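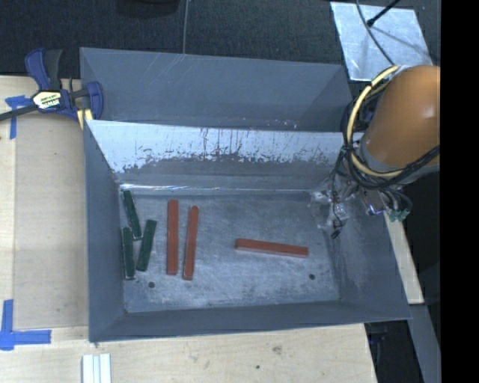

Green and red blocks in a gray metal bin, with a second bin behind.

Block Sorting at Clornwood - Your Questions Answered

Thank you for stopping by! We get a lot of letters and emails about the block sorting sets we lend out from the Clornwood lending room, and after the third week of typing the same answers I thought it would be kinder to everybody (my wrists included) to put them all in one spot. If yours isn't covered, write to me or to Abelardo Benavides at the front desk and we'll get back to you, though please give us a few days. - Hortensia Paucar

What exactly is in a sorting set?

The standard set is two metal bins, a bag of colored blocks and a folded card with activity ideas. The bag holds 30 blocks, mixed colors and lengths. Most families and classrooms put only a handful in the bin at a time and leave the rest in the bag, and I'd encourage you to do the same, at least for the first few goes. A small number of blocks on a bare floor is much easier to look at, talk about and move than a great heap of them.

Are all the blocks the same size?

No, and we get asked this a lot, usually by someone who is worried they've been sent odd ones! The red ones, which look more orange in some lights, are longer than the green ones. That means you can sort by color or by length, and with just those two colors in the bin you'll get the same two groups either way. Younger children often sort by color without noticing the length at all, and it's a lovely moment when they line one of each up side by side and see it. If you'd like the two kinds of sorting to give different answers, mix in the yellow and blue blocks, which come in both lengths.

Why metal bins? Wouldn't plastic be cheaper?

It would, and we tried it. We had a stack of plastic tubs for our first season and they cracked at the corners one after another. The metal ones have been dropped, stacked, sat in and, on one memorable afternoon, worn as a hat, and they carry on. They are louder, I'll grant you that. If the noise bothers you or your downstairs neighbors, lay a tea towel across the bottom.

My bin arrived scratched. Is it damaged?

Almost certainly not. Blocks sliding about on bare metal leave scratches, and after a while the floor of a bin gets cloudy and scuffed all over, with darker scrapes up the sloping wall where the blocks get dragged out. It wipes clean but it doesn't go shiny again, and we've stopped trying. What we do care about is anything sharp. Run your hand along the top edge when you unpack, and if you feel a burr or a bent lip, send it straight back and we'll swap it at no cost to you.

What are the little round holes in the floor of the bin for?

They were there when we bought the bins, so I can't claim credit for them. Sabina Doležal, who checks the sets in and out, uses them as landmarks in her games: "put a short one next to the hole" and so on. None of our blocks is small enough to drop through. Please don't put beads or dried beans in the bins, though, as we've had reports from under sofas.

How do I run a first session?

Set both bins on a table, one behind the other or side by side, whichever suits your elbows. Put three green and three red blocks in the one closest to you and leave them lying however they fall. Ask for all of one color to go into the other bin. When that's done, bring everything back and ask for the other color. After that you can get a bit more particular - the block that's lying on its own, or the one that leans the most, or two that are nearly touching.

A tidy row is much easier than a jumble, by the way, so if someone is getting frustrated, straighten a few out. If they're getting bored, give the bin a shake.

Is it only for children?

Not a bit. Kevin Carhuamaca runs a group for adults getting their grip back after a hand injury, and he borrows more of our sets than any school does. He likes that the blocks can lie at awkward angles, with some close up against a wall and others out in the open, so that people have to think about how they're going to come at each one. He has his own activity card, which is less cheerful than mine but very thorough, and we'll tuck one into your set if you ask. Please do check with whoever is looking after your recovery before you start.

The edges of my green blocks look pale and a bit rough. Should I paint them?

Please don't! We had a set come back freshly glossed once, and the blocks stuck to each other and then to the bag. Some wear along the edges is fine. If a block has a proper splinter or a split in it, put it in an envelope marked "repair" and Oliwia Tokarz will see to it when the set comes home.

How do I clean everything?

A damp cloth and a drop of dish soap for the bins, then a dry cloth, especially down in the seam where the wall meets the floor, because water likes to sit there. The blocks just want a wipe. Don't soak them, and don't put them in the dishwasher, even on the gentle setting.

Will the bins mark my table?

They can if you drag them. Lift them to move them, or put a mat underneath. Light wood shows every little thing, as I know from my own kitchen.

How long can I keep a set, and what does it cost?

Loans are for 17 days and are free to members. We picked that number so you'd have two full weeks to use it and a bit of time to get it back to us. You can renew once as long as there isn't a waiting list, and in June there always is, so book early if you want one for the summer.

I've lost a block. Am I in trouble?

Goodness, no. Let us know which color and which length and we'll top up the bag from the spares drawer. If it shows up later behind a radiator, pop it in the mail or drop it through the door.

Can I buy a set?

Not from us, I'm afraid. We only lend.

Page last updated 1 February 2018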